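Vorhaben Stamach: Beispieldaten für das Greifen und Falten von Textilien
Zwischenbericht an die Förderstelle Joltetrard-Programm Joltetard, Berichtsmonat Juni

Im Berichtszeitraum wurden 2.199 ferngesteuerte Durchläufe aufgezeichnet. Gegenstand von Arbeitspaket 2 ist der Griff an Stoffkanten auf heller, ebener Unterlage.

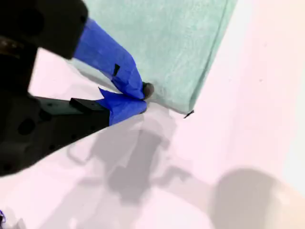 Seite 7

Die Fingerspitzen sind mit blauem Band umwickelt. Verworfen wurden rund 8 Prozent der Durchläufe, überwiegend wegen verspäteten Schließens der Finger. Die Bereinigung erfolgt vor der Übergabe an Zellthorpe. 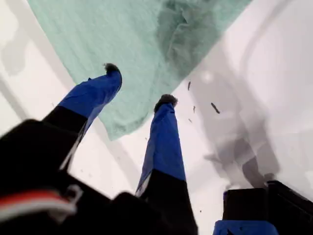 Abb. 2: Greiferfinger an der unteren Ecke des Stoffs

Schattenwurf auf der Tischfläche bleibt im Datensatz erhalten. Eine Retusche ist nicht vorgesehen, das Modell soll mit ungleichmäßiger Beleuchtung trainiert werden.

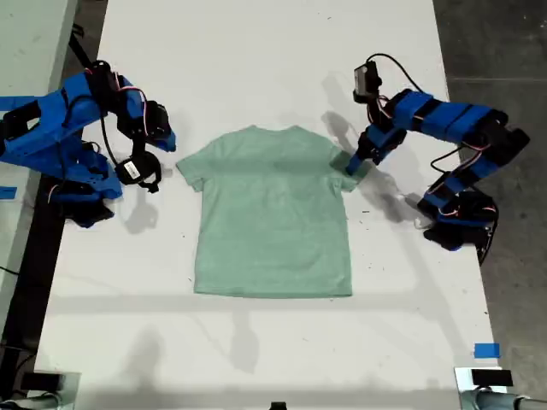
Abb. 3: Zweiarmiger Aufbau mit T-Shirt, rechter Greifer am Ärmel

Für zweiarmige Abläufe gilt ein eigenes Protokoll. Start- und Endlage des Kleidungsstücks werden je Durchlauf vermerkt, Abbrüche gesondert abgelegt. Offen ist die einheitliche Benennung der Teilschritte.
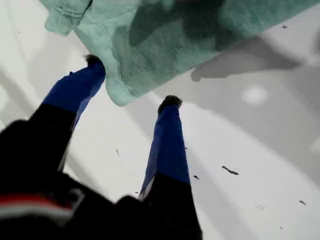

Soudabeh Rahimi merkt hierzu an, die Fehlgriffe sollten nicht gelöscht, sondern gekennzeichnet übergeben werden; für die Erkennung misslungener Griffe fehle sonst das Material. Der Vorschlag wird übernommen. Die Kennzeichnung beginnt im Juli mit den bereits verworfenen Durchläufen.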